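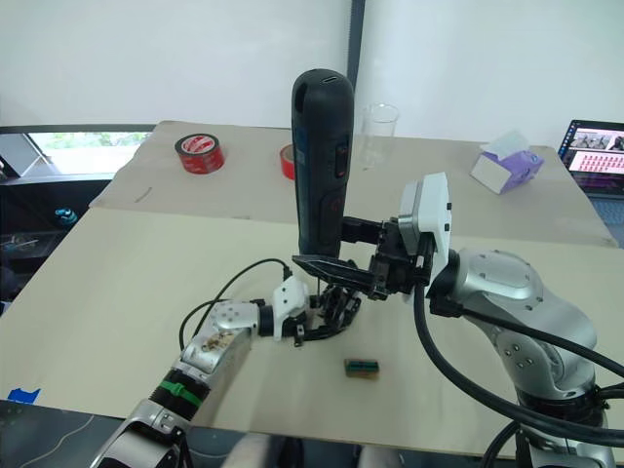
Bench 2, the gray handheld upright over the table, small dark piece with the green band below it.

Notebook, handhelds and small parts
13 February 2026

Good day on the handhelds! I finally got to spend proper time with the tall dark gray one, and I like it more every time I look at it. Round top, little slot or port up near the crown, and the controls all in one column down the front, so your eye lands on the two buttons with red markings right away. I had been sorting our units by height and weight only. Going forward I want the button layout in the log too, it tells you so much faster which one you're holding.

Weighed it three times on the small scale: 198 g, 198 g, 198 g. Very pleased with that. The Ollora unit from the last batch came in at 246 g on the same scale and feels like a brick by comparison. Both are in the Korkby binder now, page 33, with the old handwritten numbers crossed out but still readable.

Standing it up: it does stand on its own end on the beige top if you set it down slowly, but it tips if anyone leans on the table. Try a ring of felt under it? There's a roll in the Flustau drawer, second from the bottom, unless it has wandered again.

The small piece with the green band along the top edge still has no name in our list. I've been writing "green-top" and will keep doing that until somebody has a better idea. It's tiny and it slides, so please put it back in the lidded tray after use. I spent a good part of the morning on my knees looking for the other one (found it, under the radiator, along with two pencils and a washer).

Table notes. Blue tape stays on the corner at the left edge, don't peel it, all my distances start from there. The cream top on the nearer table is lovely for small dark parts, you can spot them from across the room. I tried the same layout on the Rønning bench before lunch and lost the green-top against the dark surface twice in ten minutes. So: small parts on the pale table from now on!

Labels: the new stickers hold well on flat plastic and badly on anything curved. On the gray handheld the corners lifted within the hour. Going to cut them narrower and run them lengthwise – worked great on the marker pens. We have 2000 of the things, so plenty to play with.

To do
- narrow labels, test on three round items
- felt ring, try two thicknesses
- photograph button columns for all handhelds, same angle each time
- ask whether the May inventory needs weights in grams or ounces
- order lids for the shallow trays
- return the borrowed scale, ours is back and reads the same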